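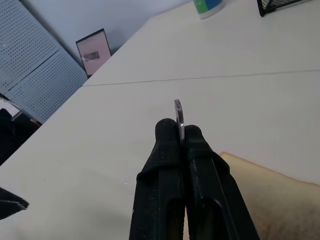
The gripper with one of the flat metal pieces, on the white table at Skellcombe.

I said I'd write something about the robotics club once I'd made my mind up, and I haven't, so you're getting it anyway.

The project this term is called Vokby. The idea is that the arm learns to pick up a thin bit of metal, hold it upright and put it down somewhere useful. The poster in the corridor says the students have logged 1,057 attempts since February. It doesn't say how many of those were any good. I asked, and got a long answer about what counts as a good one.

Mirsad Perić runs the evenings and he's patient with people like me. His view is that a piece that thin is a hard thing to grip and that a year ago they'd have been using foam blocks. Fair enough. I could still clear the whole tray by hand before the kettle boiled, and I told him so. He said 300 of the attempts were done by a girl who'd never touched a robot before she joined, and that I should try driving it myself.

So I did. Three goes, two drops. It's harder than it looks - I'll give them that much.

What bothers me is the talk around it. The sheet for parents has the word "industry" in it four times and says very little about what the kids do for two hours. Most of that, as far as I can tell, is waiting for a turn. One arm, a lot of teenagers.

They're off to the Trakidov meet next, up against teams with better kit. My nephew is going. I've been asked to drive.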